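Listing shows the wrong status after the data feed refresh

Posted by Imke Lindemann in Listings and MLS Feeds

I manage the website for a small brokerage. We pull listings from our MLS through a feed handled by Isetti and show them with the Fundia search plugin. We have 159 active listings on the site. Since the plugin update in March, a handful of them keep showing as Active for hours after the agent has changed them to Pending in the MLS. The MLS side is correct when I log in and check. The feed log says the sync finished with no errors.

The refresh is set to every 40 minutes. I have cleared the page cache and the browser cache. One seller has complained, and our broker is worried about the display rules, which require status changes to show up within a set period. The listing I am using to test is a furnished two-bedroom condo.

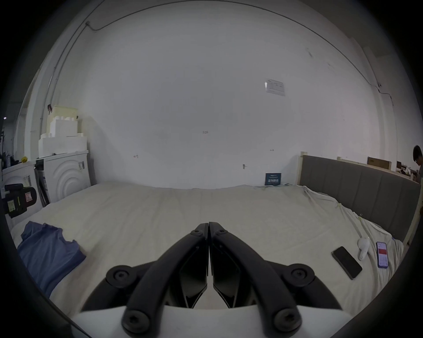

It went Pending at 9 a.m. and the site still had it as Active at 4 p.m. The price on the same listing was also changed that morning, and the new price did come through. So the record is being updated, at least in part. Is there a separate setting for status that I have missed?

Eduard Bartoš

The price coming through is the useful clue. Most feeds carry two status fields: a standard status and the local MLS status. If the update switched the plugin from one field to the other, your old mapping table may not have an entry for every local value. When a value has no match, some plugins keep the last known status and do not log it as an error.

Check these in order:

Open the raw record for the condo and write down both status fields exactly as they appear, including capital letters.
Open the field mapping screen and see which of the two the plugin reads.
Look for local values such as "Pending – Taking Backups" or "Active Under Contract" that have no match in the table.
Add the missing values, save, then run a full import. An incremental sync only picks up records with a new modification timestamp, so listings that are already wrong will stay wrong.

Watch the page size when you do the full import. If your feed is limited to 200 records per request you are fine with one page, but confirm that sold and withdrawn records are not counted in the same pull.
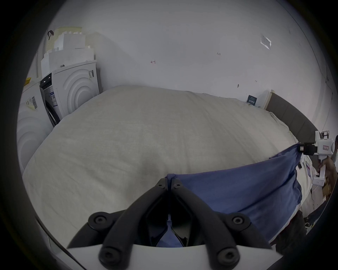 Bedroom, furnished two-bedroom condo

As for the display rules, read your own MLS participant agreement. The allowed delay differs from one MLS to the next.

britura_web

had same thing, reinstalled the plugin and it went away. took almost 7 minutes. back up your settings first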